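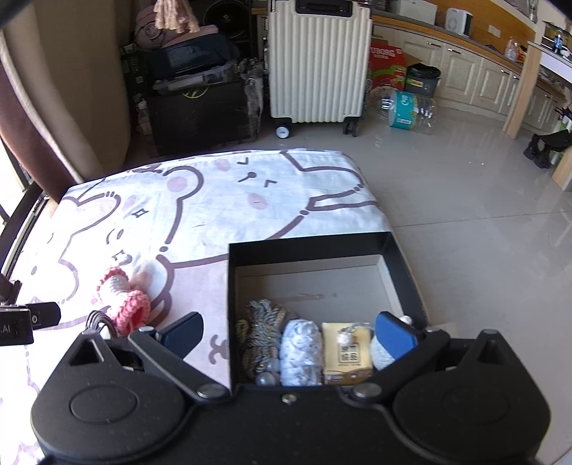 Zdenka Krasniqi asked whether the divider has to go in before the first wash load is put away, or whether it can wait. It can wait, but the drawer will need to be emptied again to fit it. The steps in this section assume an empty drawer.

4.2 Fitting the divider set (Grulora bedroom drawers)

Before you start, check that the drawer runs freely and that both runners are screwed tight. Do not fit dividers to a drawer that sticks.

1. Pull the drawer out to the stop. Lift the front edge and draw it clear of the runners.
2. Lay the drawer on a flat surface, base down. Wipe out dust and loose splinters.
3. Measure the inside width at the front and again at the back. If the two figures differ by more than 2 mm, see 4.5, Squaring the drawer.
4. Set the end stops on the long divider to the smaller figure. Turn each stop clockwise to lengthen.
5. Lower the divider in at a slight angle, then press it upright until both stops grip.
6. Slot the short dividers into the long one. Leave at least 9 cm between them for rolled socks, more for folded shirts.
7. Refit the drawer and open and close it several times.

Note: The stops settle under load. Check them after 30 days and turn each one a further quarter if the divider moves.

Note: Wevby liners may be laid under the dividers. Trim the liner first. It must not ride up the sides.

CAUTION: Do not overtighten the stops. The side panels can bow and the drawer may jam in its housing.

CAUTION: Never open two loaded drawers at once unless the chest is fixed to the wall (see 2.1).

To remove the set, reverse steps 4 to 6. Keep the spare stops in the bag supplied.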